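4.3 Lining the walls and laying the floor sheet

This section covers the fitting of Medve patterned wallpaper to the inside walls and upper panel of the enclosure, and the laying of the marble-pattern floor sheet. The aluminium frame must already have been assembled and squared as set out in section 4.2. Two persons are required for steps 4 to 7.

Before starting

Check that the roll numbers on the wallpaper labels match. Rolls from different print runs may differ slightly in the depth of the background colour, and the difference will show at the corners. The floor sheet (part 2405) should be unrolled and left flat overnight at room temperature.

Caution: Do not apply paste within reach of any electrical fitting. Switch off and unplug all equipment before work begins.

Fitting the wallpaper

1. Wipe each panel with a damp cloth and allow it to dry.

2. Cut the first length for the back wall, leaving 100 mm spare at the top and bottom for trimming.

3. Choose one large flower as a matching point and mark its height lightly in pencil on the panel edge.

4. Paste the panel, not the paper. Hang the first length from the centre and smooth it outwards with a dry brush.

5. Hang the side lengths, matching the pattern to the back wall at each corner. A small mismatch is acceptable in the lower part of the corner but should be avoided at eye level.

6. Line the upper panel last. The second person should support the free end of the paper throughout.

7. Trim along the frame bars with a sharp knife. Paper must not be folded over the aluminium, where it will lift.

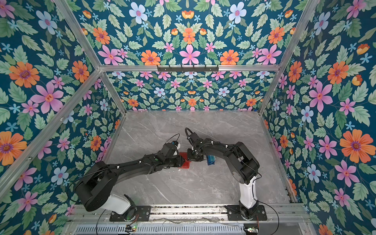
Laying the floor sheet

8. Place the sheet with the patterned side upwards and slide it towards the back wall until it sits flush. The veins in the pattern have no set direction, and the sheet may be turned to suit.

9. Lift the front half, apply the adhesive strips supplied, and lower the sheet slowly, pressing out any air with the flat of the hand.

10. Repeat for the back half. Leave the floor free of heavy items until the following day.

Note: Small flat items in plain, strong colours are the easiest to find against the grey pattern. Pale items may be overlooked — particularly under a single lamp.

Fitting the hook rack

11. Hold the rack against the horizontal beam at the top of the back wall, with the hooks hanging down, and mark the fixing points.

12. Fix with the 2 screws supplied. Do not overtighten.

Care

Dust the wallpaper with a soft, dry cloth. The floor sheet may be wiped with warm water and a little washing-up liquid; scouring powders will dull the surface. Replacement lengths are available from the Grendden stores counter, and requests should be addressed to Gizella Vass, quoting the roll number.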